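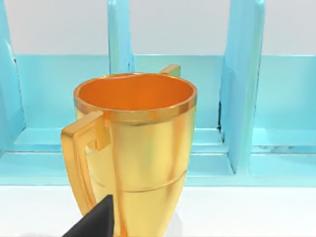 Home Features Buying Selling Letters Subscribe

The Open House at the End of the Lane

By the time Rehema Lukumay unlocked the front door, there were already two couples on the porch pretending not to look at each other. The house, a three-bedroom on the Fotley side of Wakanmont, had been on the market for 7 days. One couple had driven past it every one of them.

Lukumay has sold houses in Wakanmont long enough to have sold a few of them twice. She bakes nothing for an open house. Cookies, she says, make people wonder what the place smelled like before.

What she does bring is a folder: the survey, the furnace records, the water bills. Buyers go straight past it to the kitchen, where they open every drawer as if the seller might have left cash. Then they stand in the smallest bedroom and say "office" in a hopeful voice.

The seller, Senan Hennessy, had been told to stay away. He spent the afternoon parked on Madigan Street with a sandwich, counting visitors. He got to 196, a figure that included the mail carrier and, he later conceded, a good many people walking to the park.

Hennessy had spent most of July on repairs. He fixed the gutter, painted the hall a color called Oatmeal, and paid $500 to have a stump removed that no buyer has since mentioned. The doorbell, which cost him $200 and plays a tune, has come up constantly. People want it gone.

Two offers arrived before supper. The lower one came with a handwritten letter about the light in the dining room — a lovely letter, Lukumay thought, and well short of the asking price. Hennessy read it twice and took the other one. The new owners move in next month, and they've asked him to leave the porch swing.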